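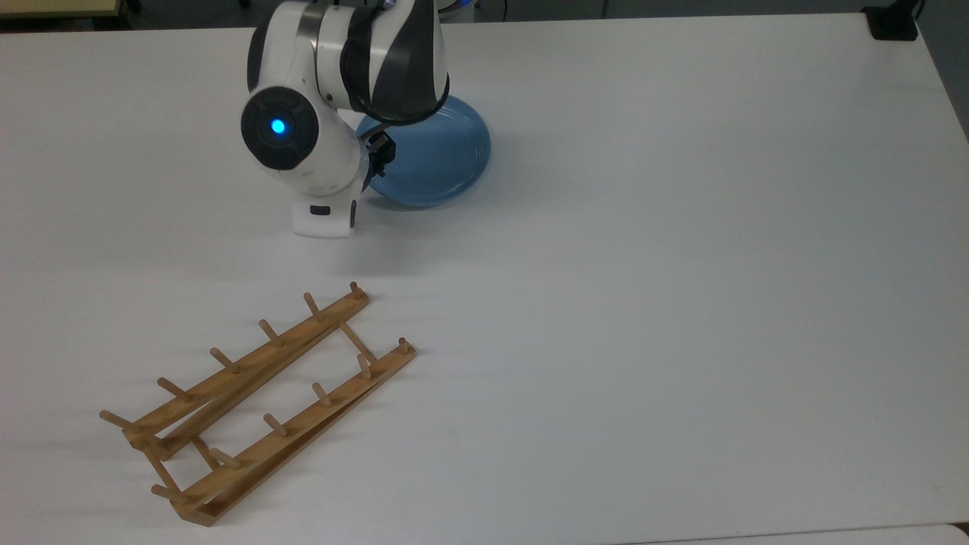 4.2 Drying habits and the standing rack

Of all the parts of the Runau washing-up survey, the drying questions gave us the richest material. We had expected short answers. Instead, people wrote at length about tea towels, draughty windowsills and the right way to lean a plate, and several asked for extra pages in their diaries. The 291 households that completed the full 14 days returned 1408 usable entries on drying alone, which makes this the largest section of the Vilora archive and, to our minds, easily the most enjoyable to read.

Three ways of drying came up again and again: wiping by hand straight after washing, leaving everything flat on a cloth, and standing plates upright in a rack. Most homes mixed them. A household might stand its dinner plates up and still wipe the glasses, or keep the rack for weekdays and bring out the towels when there were guests. We coded each entry by the main method used for plates, and recorded anything else as a second method.

The choice of rack turned out to be tied closely to the size of the kitchen. In the older terraces of Bunting, where worktops are narrow, folding wooden racks were popular and often lived on top of a cupboard between meals. In the newer flats at Wava, people tended to leave the rack out all day – and many of them stored their everyday plates in it too, so that the cupboard was hardly used. This blurring of drying and storing is a lovely finding, and one that earlier questionnaires had no box for. Figure 6 shows the upright type with its two rows of dowels.

Figure 6. Wooden dish rack, empty, with a shallow blue plate held over the table to its right.
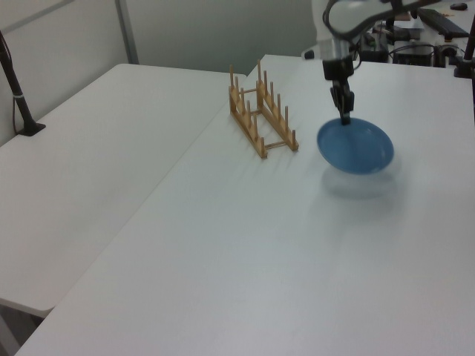
Respondents who stored plates this way spoke warmly about it. They liked being able to see what they had, and they liked taking a plate with one hand while stirring a pan with the other. A smaller group disliked the look of a full rack and cleared it within 10 minutes of the last plate going in, whatever its state, finishing the job with a towel.

Age made less difference than we had guessed. Habits learned in a parent's kitchen seemed far stronger, and many entries traced a method back through two or even three generations. Diaries kept in April also mentioned open windows much more often than the winter set, a seasonal pattern we take up in Section 4.3 together with the notes on tea towels.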